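Mesa plegable Gudar. Tres meses de uso. Escribo con prisa porque me lo han preguntado ya varias veces por mensaje y prefiero dejarlo todo en un sitio y mandar el enlace.

Mar 17 noviembre

# Mesa plegable Gudar: la uso para coser, cenar y todo lo demás

Lo corto primero, para quien no vaya a leer más: buena mesa, patas muy firmes, tablero que se marca con mirarlo, bisagra ruidosa. La volvería a comprar con dudas. Con tela encima, sin dudas.

Vivo en un piso donde el salón es comedor, taller y tendedero cuando llueve. Antes tenía una mesa fija heredada, preciosa, enorme, con un cajón que no abría. La regalé en junio y estuve todo el verano cortando patrones en el suelo. Las rodillas, fatal. Así que necesitaba algo que se plegara, que aguantara la máquina de coser sin bailar y que cupiera detrás de la puerta.

## Lo que miré antes

Dos candidatas aparte de esta.

**Strebel de tablero partido.** La probé en casa de Zulmira Antunes, que la tiene en la cocina. Se pliega por la mitad como una maleta y tiene asa. Cómoda de llevar. Pero la junta del centro se nota muchísimo, metes el cúter por ahí y adiós corte. Para comer da igual, para coser no. Además, cerrada es más gorda de lo que dicen las fotos.

**Meso con alas.** Bonita, eso sí. Dos alas laterales que suben con un soporte pequeñito. Con las alas bajadas parece una consola normal. El soporte no me inspiró confianza, le apoyé el codo en la tienda y cedió un poco. El vendedor me dijo que eso era "juego normal". Pues no me apetece tener juego normal debajo de una máquina en marcha.

La Gudar gana por descarte, la verdad. Tablero entero, patas que se doblan hacia dentro, una barra transversal que se bloquea con clic. Fea de perfil. Me da lo mismo.

## Montaje

Viene montada casi del todo. Hay que poner los tacos de goma y la barra. 18 minutos con el café al lado, y porque me equivoqué de lado con un taco y tuve que sacarlo con un destornillador plano.

Las instrucciones son dibujos sin una sola palabra. El dibujo de la barra está al revés, o yo lo entendí al revés, no descarto nada. Si os encontráis con que la barra no entra: dadle la vuelta. La pestaña mira hacia la pared, no hacia la silla.

El embalaje, excesivo. Cartón, porexpan, más cartón, una bolsa de plástico para cada taco. Tardé más en bajar la basura que en montar la mesa.

## Firmeza

Lo mejor con diferencia. Máquina de coser pesada, de las de hierro, pedal a fondo, y la mesa quieta. Vibra algo si coses vaquero doblado, pero es una vibración sorda, no ese baile de lado a lado que tenía la de mi hermana.

También la he usado para:

- Amasar. Aguanta. Un poco alta para mí, acabo de puntillas
- Cenas, con cuatro personas y codos encima
- Planchar con una manta doblada debajo (el tablero no se ha quejado de momento)
- Subirme para cambiar una bombilla. No lo hagáis

La altura no se regula. Esto es importante y en la caja lo pone en letra diminuta. Si sois bajitos, la notaréis alta para teclear. Para cortar de pie, en cambio, perfecta. La espalda me ha cambiado la vida, en serio, antes terminaba una falda y me tenía que tumbar.

## El tablero se raya

Aquí el punto feo. El acabado es satinado y blando. Primer día, un plato arrastrado: raya. Segunda semana, los alfileres que se caen y los pisas con la tela: puntitos. Lo de los alfileres lo asumo, lo del plato no. Un plato. De loza normal.

Escribí a la tienda y me contestaron rápido y amables, que el acabado "adquiere carácter". Vale. Me ofrecieron un barniz de retoque que cuesta casi lo que una tela buena. No lo compré.

Solución casera: taparla. Probé hule (se pega en verano, se resbala con la máquina), probé una manta vieja (pelusa en todo) y al final me quedé con una tela gris de cuadros, tacto de fieltro más o menos. Ventajas: la tela que estás cortando no se escurre y las tijeras no suenan contra la madera. Pega: las rayas no quedan rectas del todo por mucho que la estires, así que de medir con la cuadrícula nada. Regla siempre. Como guía a ojo para centrar una pieza, pues vale.
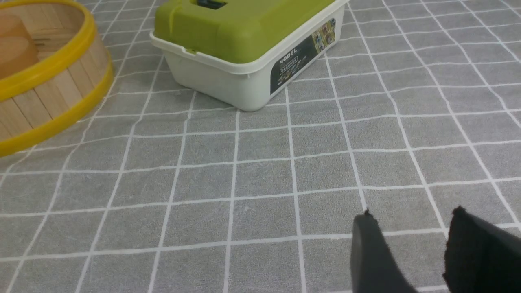
*Gris con cuadrícula blanca. Las líneas hacen olas, regla siempre.*

Si encontráis una que se quede plana de verdad, avisadme. He probado a plancharla por el revés con paño húmedo y mejora un día o dos. También cinta de doble cara en las esquinas, pero deja pegote y luego a frotar con aceite, y el aceite mancha la tela. Círculo vicioso.

## Plegarla y desplegarla

Se pliega rápido una vez le coges el truco, y el truco es levantar primero el lado de la barra. Si empiezas por el otro se atasca y parece rota. No está rota. Yo casi la devuelvo el primer fin de semana por esto.

La bisagra chirría. No un poco. Chirría de despertar a alguien. Le puse vaselina y aguantó una semana. Luego grasa de la de bicicletas, mejor, pero ojo con la ropa, que una blusa blanca se llevó un lamparón y no ha salido. Ahora la abro despacio y ya está, sobre todo si es por la noche y quiero adelantar un dobladillo.

Pesar pesa. Una persona sola la mueve, pero arrastrando. Los tacos de goma dejan marca negra en suelo claro, se quita con goma de borrar blanca de las del cole. Plegada cabe detrás de la puerta y sobra para la tabla de planchar. Eso lo clavan, la medida de fondo que anuncian es la real, lo comprobé con el metro porque ya me la habían jugado con un zapatero.

## La funda Skelta, que venía en oferta

La añadí al carrito por impulso. Es una funda para guardar la mesa plegada. Mala compra. La cremallera va corta, hay que meter la mesa de pie y tirar hacia arriba como quien viste a un niño dormido. Olor fuerte los primeros días, la tuve en la terraza. Y el bolsillo lateral, que era lo que me hizo gracia, es tan estrecho que entra una regla y poco más.

La uso de bolsa para retales. Para eso estupenda, mira.

## Dónde la tengo puesta

Contra la pared. Probé en medio del salón, en plan isla, que queda muy de revista, y cada vez que pasaba me daba con la esquina en la cadera. Las esquinas no son redondeadas, son esquinas con ganas. Contra la pared pierdes un lado pero ganas que las telas largas no se caigan por detrás, y el carrete suelto tampoco se va rodando debajo del sofá.

Dejad un dedo de hueco entre tablero y pared. Si la pegáis del todo, la mesa va dando golpecitos con el pedal y deja una línea gris en la pintura. Pared blanca = se ve todo. Me toca repasar un trozo cuando tenga ganas, o sea, nunca.

La luz: si la ventana os queda a la espalda coseréis con vuestra propia sombra encima. Lo digo porque yo la puse asi un mes entero antes de darme cuenta de por qué enhebraba tan mal. Ahora la ventana a la izquierda y un flexo con pinza. El flexo no se puede pinzar al canto largo por culpa del refuerzo de debajo, solo al corto. Detalle tonto pero me fastidió.
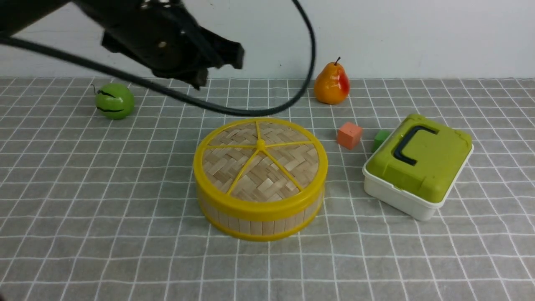 ## Limpieza

Trapo húmedo y jabón de platos, secar enseguida. El limpiador multiusos dejó un cerco mate que sigue ahí. El café sale si vas rápido. La tinta de rotulador borrable NO sale, o sale a medias, hay una flecha azul que me va a acompañar siempre. Tiza de sastre, cero problema.

Las juntas de la barra acumulan hilos. Pinzas y paciencia, o un pincel viejo. Cada dos semanas o así me pongo y saco una pelusa del tamaño de un hamster.

## Dudas que me han llegado

**¿Aguanta una remalladora además de la máquina?** Sí, las tengo las dos juntas cuando hago camisetas. Queda poco sitio para la tela, eso sí. Pongo una silla al lado y dejo que cuelgue ahí.

**¿Se puede dejar fuera?** En terraza cubierta la tuve un fin de semana y bien. Yo no la dejaría bajo la lluvia, el canto se ve que va a chupar agua.

**¿Vale para niños haciendo deberes?** La altura otra vez. Con cojín, sí. Y enseñadles a no tocar la pestaña de la barra, que pellizca. Me pellizcó a mí el pulgar y vi las estrellas.

**¿Hacen recambios?** Tacos sí, los pedí y llegaron. Barra, preguntad, a mí me dijeron que según existencias y no insistí.

**¿Y otra medida?** Hay una más corta. Zulmira la vio y dice que las patas son más finas, yo no la he tocado así que no opino.

## Notas

- Firmeza: muy bien
- Tablero: flojo, contad con taparlo
- Plegado: bien, ruidoso
- Instrucciones: suspenso
- Funda Skelta: no
- Relación calidad precio: correcta si la pilláis rebajada, a precio completo yo esperaría

Pendiente: ponerle unos fieltros en la bisagra a ver si calla, y lijar una esquina, la de la cadera. Si funciona lo añado por aqui. Los comentarios los leo el fin de semana, entre semana imposible, que tengo tres disfraces por entregar y uno lleva alas.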